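Komberg Council Sets New Moisture Rules for Timber Sold as Interior Grade

KOMBERG — Sellers of sawn hardwood in the Komberg district will have to record the moisture content of every interior-grade lot from August, under a measure the district council passed late in the afternoon session.
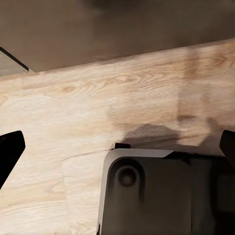 What does the new rule require of a sawmill or lumber yard?

Each lot sold as interior grade must carry a tag showing its average moisture content, the highest single reading in the lot and the place where it was dried. The average may not exceed 10 percent at the time of sale.

The measure replaces a voluntary labeling arrangement under which yards could describe stock as "dry" or "kiln dry" without giving a reading. Both terms remain legal on signs and price lists but can no longer stand in for the tag.

The district trade office drafted the text after a review of complaints received from buyers of flooring, stair parts and furniture blanks. The office logged 107 complaints over the review period, most of them concerning boards that cupped, shrank or opened at glued joints after installation. In its report the office said it could not establish the cause in every case, as many buyers had kept no sample of the original stock and had no record of how the boards were stored between delivery and use.

Wood gives up or takes on water until it reaches a balance with the surrounding air. A board brought into a heated room at too high a moisture content will lose water and shrink, chiefly across its width. Flat-sawn boards move more than quarter-sawn boards of the same species. Finishing the surface slows the exchange but does not stop it, and a board finished on one face only may dry unevenly and cup.

Readings under the new rule must be taken with a pin-type meter corrected for species and temperature. Insulated pins are required on stock thicker than 3 centimeters, with one reading near the surface and one at mid-depth. Measurements may not be taken close to the ends of a board, where the wood dries faster and the figure tends to be low. Pinless meters may be used for sorting within the yard, but those figures may not be entered on a tag.

The number of boards to be tested depends on the size of the lot. The sampling table is attached to the measure as an annex, and copies are available at the district trade office counter.

Zdenka Omerović, who heads the timber section at the trade office, told the council that the limit had been set with heated homes in mind.

"Air-dried stock in this valley does not reach 10 percent outdoors in any season," Omerović said. "A yard that wants to sell it for interior work will have to finish it in a kiln or hold it in a conditioned shed. A yard that does not want to do that can sell it as general-purpose lumber, and the tag is not required."

General-purpose lumber, fence stock, firewood and green beams for frame construction are outside the scope of the measure. So are panels and veneered products, which are covered by separate rules. Reclaimed boards are included if they are offered as interior grade, although the tag may list the drying location as unknown.

The council heard objections from two of the smaller mills. The Ralitz mill, which dries most of its oak and ash in open stacks, asked for a higher limit of 12 percent and a longer changeover. Its written submission argued that customers who build furniture by hand often prefer to bring the wood down to its final moisture content in their own workshops, and that a fixed limit would push such buyers toward stock labeled for outdoor use.

The council kept the 10 percent limit but accepted part of the argument. An amendment allows a yard to sell wetter stock to a workshop under a signed acknowledgment stating the measured figure. The acknowledgment must be kept for 3 years. It cannot be used for retail sales to households.

Nel, the largest of the district's kiln operators, supported the measure and said it had capacity for outside work. The firm did not give prices. Its submission noted that thick oak dried too quickly is prone to surface checks and internal splitting, and that yards sending stock straight from the saw should expect a longer schedule than for boards already air dried.

Storage after drying was a further point of discussion. A lot that leaves the kiln within the limit can regain moisture in an unheated shed, and the first draft required only a reading on the day of unloading. The version adopted calls for a fresh reading if a lot has been held for more than 10 weeks or if its wrapping has been opened. Members from the Grernidgate ward, where several yards have open-sided sheds, voted for the change after the wording was altered to allow partial lots to be retested separately.

Inspection will be carried out by existing trade office staff. The office lists 443 registered sellers of timber products in the district, although it expects that only a portion of them handle interior-grade hardwood. Sellers who do not are asked to return a one-page declaration so they can be taken off the inspection schedule.

A first violation will bring a written notice and an order to relabel or withdraw the lot. Fines apply to repeat violations and to tags found to carry false readings. The schedule of fines follows the one already used for weights and measures.

Stock cut before the measure takes effect is not exempt. Yards may continue to sell it as interior grade once it has been tested and tagged — the date of sawing does not have to be shown.

Buyers who believe a lot has been mislabeled should keep at least one unfinished offcut, sealed in plastic, along with the tag and receipt. The trade office will test samples at its counter in the mornings, from 9 to 11:30. Samples shorter than a hand's width will not be accepted, because drying from the end grain makes the result unreliable.

The office will publish species correction tables for oak, ash, beech, maple and walnut before the rule takes effect. Tables for cherry and pear are still being prepared, and until they are issued sellers may use the figures provided by the maker of their meter.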